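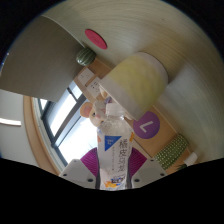
Fórum Pandulmont > Casa e Cozinha > Produtos e limpeza

Tópico: Vinagre branco na máquina de lavar, sim ou não?

kumudini_h
Boas. A minha sogra jura que meia chávena de vinagre na gaveta do amaciador deixa as toalhas como novas. O técnico que veio cá em agosto jura que o vinagre come as borrachas e que depois lá vem ele outra vez, a 24 euros a deslocação. Um dos dois está a mentir e eu tenho de jantar com um deles. Opiniões?

RhonaGeddes
Uso há anos e a borracha está impecável. As toalhas ficam menos ásperas, é verdade, mas «como novas» é conversa de sogra. Aqui a água é tão dura que quase se mastiga, portanto qualquer ácido ajuda.

tear_do_minho
Meia chávena de que chávena? Café ou almoçadeira? É que faz diferença.

kumudini_h
Almoçadeira. A senhora não faz nada em pequeno.

Yao-tsung
Discordo da Rhona. O vinagre é ácido acético e há borrachas de porta que não gostam dele, sobretudo se fica ali parado na dobra de uma lavagem para a outra. Uma vez por mês, a vazio, tudo bem. Em todas as lavagens é pedir uma borracha nova. A da minha Kárason custou 258 coroas mais portes e demorou duas horas a montar, com sangue.

RhonaGeddes
Coroas de que país, Yao-tsung?

Yao-tsung
Do país onde vivo, Rhona. Chove muito.

Lai-ching K.
E ninguém fala do ácido cítrico? Não cheira a salada, é barato e tira o calcário muito melhor. Compro em pó na Collell, na secção das compotas. Duas colheres de sopa no tambor, programa de algodão a 90, sem roupa. SEM ROUPA, repito, que já aprendi com um edredão.

tear_do_minho
O que aconteceu ao edredão?

Lai-ching K.
Prefiro não falar do edredão.

weidong.kang
Moderador de passagem. Já temos 10 tópicos iguais a este e em todos se discute a borracha. Deixo-o aberto por ser Natal. Só peço que não misturem vinagre com lixívia, porque liberta cloro e há sempre quem leia metade da resposta e vá a correr para a lavandaria.

RhonaGeddes
Bem lembrado. E já agora, vinagre de limpeza não é o mesmo que o de cozinha, é mais concentrado. Quem usar desse que ponha menos.

pano_de_po
Eu uso o Relow, aquele amaciador sem perfume, e sou muito feliz.

Yao-tsung
Amaciador em toalhas? Isso tira-lhes a absorção toda. Sais do banho e espalhas a água.

pano_de_po
Disse que era feliz, não disse que estava seco.

kumudini_h
Ponto da situação, 25 de dezembro de 2019: jantámos ontem com a sogra. Disse-lhe, com toda a delicadeza, que ia reduzir para uma vez por mês, a vazio, e experimentar o cítrico. Respondeu que no tempo dela as máquinas eram a sério. Ofereceu-me um jogo de toalhas. Ásperas.

Lai-ching K.
Lava-as antes de usar, com metade do detergente e sem amaciador nenhum. E sacode-as bem antes de estender, faz mais do que o vinagre todo.

RhonaGeddes
Nisso estamos de acordo. Quanto à borracha, mantenho: a minha está impecável.

Yao-tsung
Manda foto da dobra de baixo.

RhonaGeddes
Estou a almoçar.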